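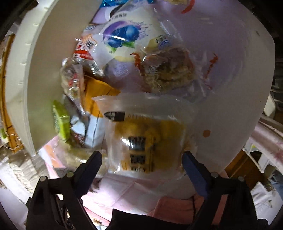
Her sister had told her, more than once, that a box of snacks was never going to fix a night shift, and that people who were cross at four in the morning would still be cross at four in the morning, only with crumbs.

Posted February 23, 2021
By the author of the Night Desk stories
14 comments | 30 shares

She didn't argue. She had thought much the same when the memo came round from Wadell, the firm that owned the sorting office and, it sometimes seemed, the air in it. The memo ran to two pages. It used the word "morale" in the first line and the word "voluntary" in the last, and in between it explained that each floor would be given a tub, that the tub would be kept filled, and that staff were trusted to take what they needed.

Trusted. She read that bit again on the bus. In August they had put a lock on the stationery cupboard.

The tub turned up on the shelf by the kettle, a big pale thing, so full it had gone fat at the sides. The crisps and the biscuits went the first night, as you would expect. After that it settled down to whatever people didn't want, or hadn't worked out yet. There was a packet with blueberries on the front, very round and very blue, the sort of fruit that has never been near a bush. There was a see-through bag of something golden with the top of the bag given over to nothing. She picked it up, felt it, and put it back. Half of it was air. Somebody was being paid for that air.

"It's free," said the man from the Flirkmont desk, through a mouthful.

"What's it for, though?"

He shrugged and went back to his parcels.

She kept an eye on it. She told herself this was only sense. By the second week she had noticed that the tub was filled when no one was there to see, that it was fuller after a bad night than after a good one, and that on the morning they lost the Zuslow contract it had been heaped so high the lid wouldn't have gone on, if there had been a lid. Nothing was said about Zuslow until the afternoon.

So the thing was a weather glass. She tried this idea on her sister, who said it was a box of snacks.

"You said it wouldn't work."

"I said it wouldn't cheer anyone up. I didn't say it could see the future."

Fair enough. All the same, when she came in one evening and found it swollen again, packets sliding over each other, she stood in front of it with her coat on. The kettle had just boiled. On the far side of the glass the belts were running as they always did and the first of the 2000 parcels for the night was coming down towards the scanner.

She dug past the blueberries and took the golden ones. They were stale, or meant to be like that. She ate them slowly, all the way to the bottom, and then went to look at the noticeboard.

Comments (14)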